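Neues aus der Spielebranche

Hurora kommt aufs Handy — und will schon jetzt eure Mailadresse

Neruteck hat die mobile Fassung von Hurora angekündigt, und wer den Trailer gesehen hat, weiß danach vor allem, wie das Logo aussieht. Zwei Minuten Kamerafahrt durch Zusdale, dazu Musik, die nach Endgegner klingt. Gespielte Szenen: keine. Auf der Webseite steht »Gameplay in Kürze«, und das steht dort seit Januar.

Die Vorregistrierung läuft trotzdem. Wer sich einträgt, bekommt zum Start 75 Kristalle. Was ein Kristall wert ist, verrät Neruteck nicht. In der Testfassung, die einige Spieler aus unserem Forum ausprobieren durften, kostete die billigste Rüstung 1107 davon. Da kann sich jeder selbst ausrechnen, wie weit das Begrüßungsgeschenk reicht.

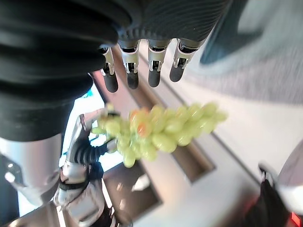
Roboterhand über grünen Trauben.

Versprochen werden 26 Karten, darunter das alte Lockwood aus dem ersten Teil. Klingt viel. Im Kleingedruckten liest man dann, dass zum Start nur zwei davon spielbar sind und der Rest »saisonal« nachgereicht wird. Wie lang eine Saison dauert, lässt das Studio offen. Projektleiter Rodrigo Robles spricht von einem »lebendigen Spiel, das mit der Community wächst«. Den Satz habe ich bei anderen Titeln auch schon gelesen, und manche davon waren nach einem Jahr wieder abgeschaltet.

Bleibt die Steuerung. Hurora lebt auf dem PC von schnellen Waffenwechseln und einer Tastenbelegung, für die man eigentlich drei Hände braucht. Wie das auf einem Touchscreen gehen soll, ohne dass die Daumen das halbe Bild verdecken, würde ich gern einmal sehen. Controller werden laut FAQ »geprüft«.

Einen Termin gibt es nicht. Ich habe mich für die Vorregistrierung mit einer Zweitadresse angemeldet und melde mich wieder, wenn dort etwas anderes ankommt als Werbung.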